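Frequently Asked Questions About Painting Furniture

Welcome, and thank you for stopping by! We get a good many calls and emails from people who have a dresser in the garage, a free afternoon, and a strong feeling that the two ought to meet. We love those calls. We also answer many of the same questions every week, so we've gathered them here for you to read with a cup of coffee before you open the can (or after, if the can is already open, in which case please skip ahead to the part about drips).

Do I really have to sand first?

Most of the time, yes, but a good deal less than people fear. You aren't trying to get down to bare wood. You only want to take the shine off so the paint has something to hold on to, and a light going-over by hand with a medium paper will usually do it. If your piece is shiny all over, like a lot of dining sets from the seventies, spend a little longer on the flat parts and the edges where hands go. Wipe off every bit of dust afterward, let it dry, and run your palm over it. Your palm will find things your eyes won't.

What about cleaning? It looks clean to me.

Please clean it anyway! Furniture polish, hand lotion and years of kitchen air leave a film you can't see, and paint will pull away from that film in little craters that look like tiny moons. Warm water with a squirt of dish soap, then a second wipe with plain water, is plenty for most pieces. Kitchen cabinets and high chairs may want a proper degreaser. Whatever you use, rinse it well and give the wood time to dry all the way through, overnight if the weather is damp.

When do I need a primer?

If you're going over bare pine, a dark stain, or anything reddish like mahogany or cherry, use one. The reds especially love to bleed up through a light color, sometimes days after you thought you were finished, and it's a sad thing to come down to breakfast and find your white nightstand has turned pink around the knobs. We carry Modurano in clear and white. Clear is the one to pick if you hope to rub the edges back later and let the old wood show.

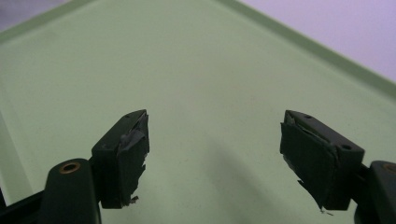
Hoani Paint & Finish, Barport – Customer Help Desk

How many colors do you have, and can I see them in person?

We have 107 colors on the wall at the Barport shop, and you are very welcome to come in and stand in front of them for as long as you like. The pale greens are the ones people ask for most, mint above all, and they are also the ones that change the most from room to room. A soft mint that looks fresh and cool by a north window can go quite yellow under a warm bulb. Take a sample card home, prop it where the furniture will live, and look at it in the morning and again after supper before you decide.

Why does my color look different from the card?

Give it time, first of all. Wet paint and dry paint are hardly cousins, and most of our colors get a little deeper as they dry. The color underneath matters too, and so does the color of the room, with a red rug being the usual troublemaker. If it's fully dry and still seems wrong to you, bring us the can and something you've painted with it, and we'll hold it up next to the card together.

How many coats will it take?

Two, for most people and most colors. Yellows and clear reds can be stubborn and want another. The first coat nearly always looks dreadful, streaky and thin and patchy at the corners, and we've had customers telephone in real distress at that stage. Have a sandwich. Let it dry, rub it very lightly with fine paper, and put the next one on. It evens out.

I have drips. What do I do now?

If the paint is still wet, catch them with the tip of a nearly dry brush and smooth them out in the direction of the grain. If it has started to set, put the brush down and walk away, hard as that is. Fussing with half-dry paint tears it. Once it's hard, shave the drip down with fine paper wrapped around a little block, and touch up the spot. Drips like to hide under the lip of a tabletop and on the inside corners of legs, so walk all the way around the piece before you go off and wash your brush.

Brush or roller?

Either one is fine. A small foam roller is lovely on big flat tops and doors, and a brush gets you into moldings and around spindles. Plenty of people roll a section and then draw a dry brush across it once to knock down the bubbles. Buy the nicest brush you can manage and wash it the minute you're finished, and it will outlive several dressers.

Should I wax it or use a clear topcoat?

It depends on what life has in store for the piece. Vendenness wax gives a soft, low glow that feels wonderful under your hand, and it's a good match for headboards, picture frames and bookcases. It isn't happy under hot mugs or standing water. For a kitchen table, a child's desk or anything in a bathroom, go with a water-based clear topcoat in satin. Don't put the topcoat over wax, please! It will not stick, and you'll be cleaning the whole thing back off again.

How soon can I use it?

It will feel dry in an afternoon, and this is where many nice paint jobs come to grief. Dry to the touch is still soft underneath. Wait around seven days before you put a lamp, a vase or a stack of books on it, and go easy with it for a few weeks after that. Felt pads under anything heavy are a kindness.

Can I bring a piece in for advice?

Of course. Drawers and chairs are easiest to carry, but we've looked at whole wardrobes in the back of a pickup. The help desk stays open until 7 pm, and the last hour tends to be quieter if you'd like a longer chat. If you can't get over to us, send a couple of pictures taken in daylight and tell us what you know about the old finish, even if it's only that it came from your aunt's porch.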